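**August 20, 2018**

Residence kitchen, second floor, Marchetti House. Entry made by the duty housekeeper.

The morning round began at the usual hour. The night book recorded no complaints apart from a dripping tap in the east washroom, which has been entered on the maintenance sheet. The corridor lights were in order. Mr. Irfan Kakakhel had left the keys at the desk with a note asking that the kitchen be given the greater part of the day, as the new residents arrive before the end of the week and the room has not had a full clean since spring.

I began with the cupboards. The upper shelves were emptied, wiped and relined. A quantity of dry goods had been left behind by the outgoing residents, much of it open. Open packets were discarded. Sealed packets were placed in the pantry box for general use, with the exception of a tin of Fosemero coffee bearing a resident's name, which has been set aside at the desk until it is claimed. Two dinner plates were found to be chipped and were withdrawn from service.

The stove was cleaned in the afternoon. The rings were lifted and soaked, and the tray beneath required a second treatment. The oven door does not close as firmly as it should. I have reported this before - see the entries for last October - and the reply at that time was that the hinge would be looked at when the Della range was replaced. The range has not been replaced. I have written to the office again and attached the earlier correspondence.

Attention then passed to the sink and the counter beside the window. The sponges are kept on the ledge behind the basins, along with the spray bottle and the Lysol wipes, and it is my wish that they remain there. In past terms they have travelled to the cupboard, the bathrooms and on one occasion the laundry, and time has been lost in looking for them. The yellow towel is for hands and the dark grey cloth is for the sink. The teal cup may stay on the counter by the sink for common use. 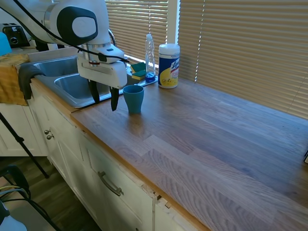 ## Matters outstanding

The paint on the cabinet front near the drawer is chipped and peeling along its upper edge. It is a small area, but it is at a height where every person using the kitchen will notice it, and the surface cannot be wiped properly in its present state. I have asked Mr. Yasir Bajwa whether it may be sanded and repainted before the arrivals. He replied that a part tin of white remains in the basement store and that he will test it for a match. Should it not match, the whole run of cabinets would have to be done together, and that would have to wait for the winter break.

The wood-grain countertop is to be cleaned with a soft cloth and mild soap only. A scouring powder was used on the counter in the third floor kitchen last year and the finish there has never recovered. A notice to this effect will be typed and placed inside the cupboard door.

The blinds were dusted slat by slat. This took longer than I had allowed, and the window itself was left for tomorrow.

## Supplies

The Hirnalus account was settled at noon in the amount of $419. This covers paper goods, dish soap and floor cleaner for both upper floors. The delivery was short by one case of paper towels, and the driver signed the slip to that effect. The supplier has agreed to send the missing case with the next order at no charge. I have also requested 20 tea towels, the present stock being thin and in several cases past mending.

## Close of day

The floor was swept and washed last, working from the window to the door. The garbage and recycling were taken down at half past four. Mr. Kakakhel came through shortly afterward and expressed himself satisfied, though he would like the cutlery drawer sorted again and the mismatched pieces removed. I have put this down for the morning, together with the window and the notice for the cupboard door.

Keys returned to the desk at five.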